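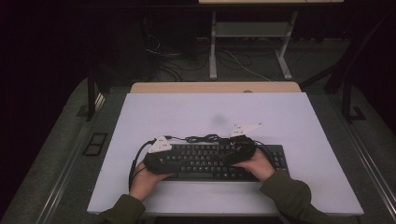 Killian Besson reckons most people clean their phone twice a day and their keyboard never, and he says so before I've even got my bag down. Sheena Dunbar laughs from the other side of the room. She has heard it before. She has also spent the past 16 years cleaning, mending and rebuilding keyboards, so she is in a good position to agree with him.

"He's right, though," she says. "People will bring me a board they type on all day long, one they absolutely love, and they've never had a single cap off it. And then they see what's underneath and go very quiet!"

I came to the Skevholm repair evenings in July expecting to stay half an hour. I stayed until they turned the heaters off. Sheena is wonderful company, and she talks about keys the way my aunt talks about roses.

Her favourites are plain black, full-size boards with the number pad still on. "I know the little ones are fashionable, and good on them," she says. "But I do invoices. Give me a numpad and I'm happy." She likes white legends on black caps too, because you can find your place by them in a dim room, and because black caps show exactly where a person's fingers have been. Shiny caps tell her a lot. "A shiny E is normal. A shiny F9, now that's somebody with a spreadsheet."

So where should a beginner start? With a photo, she says, every time. Take one of the whole layout before you pull anything off, even if you've typed for 30 years and think you know where everything goes. "You know the letters. You do not know the brackets."

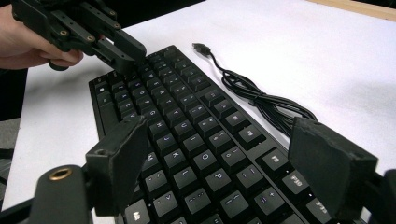

The right-hand side is where people come unstuck, according to Sheena. Letters go back by habit, but the punctuation past the P and the L gets muddled, and she has had boards come in with the minus and the plus swapped over for months without the owner noticing. "He was a touch typist," she says. "Never looked down. His daughter spotted it."

Her own method is gentle. Unplug the thing, tip it over, tap the back. Then a wire puller, straight up, no twisting. The caps go into a bowl of lukewarm water with a drop of dish soap, and they stay there while she has a cuppa and goes over the bare board with a soft paintbrush. The long keys she leaves until last – the space bar has a stabiliser under it, and she'd like beginners to have a few small wins first.

"And then you wait," she says. "Overnight. Longer if it's humid. I've got no tricks for that part."

What about a hair dryer? "No!" say Sheena and Killian together.

She works on a pale surface whenever she can get one, so that a dropped spring or a bit of clip has some hope of being found. Light colours, good lamp, nothing else on the table. I've since copied this at home with an old white tray, and it has saved me a return key already.

Before I leave I ask whether there's a keyboard she has given up on. She thinks for a while. "One. Golden syrup," she says. "I kept the caps, but. They came up beautifully."

The Skevholm evenings start at 6 pm and run through the winter. Bring your own bowl.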